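Who Do You Tell? Street Safety and Reporting Around Our College
Student project report, June 23, 2019

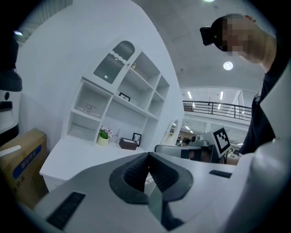
The white gripper seen from below, black jaw pads in the middle.

I picked this topic because of my bus stop. It's the one on the Asadi side of the canal, and in December a girl from the year below me had her phone snatched there, and then I found out two other people I knew had had something similar happen and hadn't told anyone. Not the police, not the college, not even their mums! So when we had to choose something local for the project I already knew what I wanted to ask, which was: when something happens to you on the way home, who do you tell, and if you don't tell anyone, why not?

What I did

I stuck to students at our college, mostly because my tutor said I'd never finish otherwise (fair). I put a short form on the student page and left paper copies in the canteen, and I did longer chats with people who ticked the box saying they were happy to talk. Everything is anonymous. I haven't put in anybody's name, course or age, and I've changed small bits where I thought a friend might recognise the story.

I asked about three places: the bus stop in Asadi, the underpass at Vostar, and the stretch of shops by the Grillari takeaway where everybody ends up after evening classes. I walked all three routes myself, once in daylight and once after dark with my brother, and made notes on lighting and on whether there was a sign saying who to ring.

What people said

The underpass came out worst for feeling unsafe, no surprise there. But the things people described to me had hardly ever happened in it! Most of them were near the shops, where it's bright and busy, and I really didn't expect that. One person said she'd been followed out of the takeaway and all the way to the crossing, and she'd never thought of it as something you could report, because he "hadn't done anything yet". I've thought about that a lot.

The reasons for not reporting were a mixed bag. Plenty of people thought they'd be told off for being out late. A few were worried it would get back to whoever did it, especially if they knew the person from school. Then there were the ones who'd tried. Someone waited on the phone for ages, got cut off and didn't ring again, and another went to the desk at the police station in Skovotar and was given a leaflet. (He still has it. He showed me.)

Telling a friend was by far the most common answer to my main question. After that it was a brother or sister, then parents, and the college came quite near the bottom. When I asked why, people said they didn't know there was anyone at college whose job it was. There is, and it's on the website, but it took me four clicks to find it and I was looking.

Things that went wrong

My first form was too long and people gave up halfway, so I cut it down and had to throw the early ones away. I also asked "Do you feel safe?" as a yes or no question, which was daft, as loads of people wrote "depends" next to it. And boys hardly answered at all until I took the word "victim" out of the title. I wish I'd noticed that sooner, because I'd have liked to talk to more of them.

I didn't manage to speak to the police either. I emailed and got an automatic reply, then ran out of time.

What I'd like to happen

I'd like a poster at the bus stop and in the canteen with the college contact on it, big enough to read. I'd like reporting to get a proper slot in induction week, with an actual conversation about being followed or threatened as well as theft. And the light at the Vostar end of the underpass needs fixing. It was out on the night I walked through, and I've since reported it to the council through their website. My reference number is in the appendix with the form and the blank consent sheet.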